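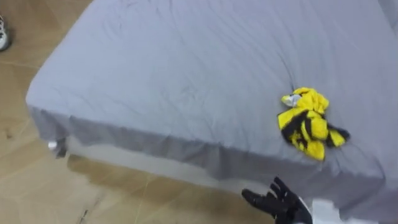
*Gray fitted sheet on the bed, corner nearest the door.*

**Fitted sheet keeps creeping up on a deep mattress. Sew it, clip it or replace it?**

Posted by Melaniia Tkachuk, Sep 23, 2019

Hi all! I finally have a big bed and I love it, except for the sheets. I bought two gray Skondard fitted sheets in January and they were great until I added a topper. Now the corners pop off by morning, always the ones up by the pillows. The fabric is lovely and soft and I'd really like to keep it. I have a sewing machine (an old Itix, still going strong!) and I can do straight seams and not much else. Is it worth putting in new elastic, or should I just get clips?

**Hanna Prokopenko**

Oh, do the elastic! It's such a satisfying little job and straight seams are all you need. Most store sheets only have elastic at the corners, and once there's a topper underneath that isn't enough. You want it running all the way around.

Check the hem first. If it's a folded channel, snip a small hole near one corner, pin the old elastic to the new one and pull it through (a big safety pin works fine). If it's just zigzagged on, unpick it, fold the hem over to make a channel, and leave a gap for threading. I use half-inch elastic, the woven kind, and I cut it quite a bit shorter than the hem. Try it on the mattress before you sew the ends together!! I skipped that once and ended up with a sheet that turned the topper into a taco.

Wash the sheet before you start, too. Cotton can shrink a little more than you'd think, and you may find the depth is the real trouble. In that case sew a strip of matching fabric along the bottom edge and put the elastic in that. I've done three for my sister's guest rooms and they're still holding.

**chettiar_23**

clips. 2 minutes. the ones that go diagonal under the corner, not the long straps

**Melaniia Tkachuk**

Thank you both! Hem is a channel, hooray, so I'm going with elastic on one sheet and clips on the other. Hanna, did you start at the head end or the foot?

**Hanna Prokopenko**

Foot end, so the join sits where you won't feel it. Have fun with it!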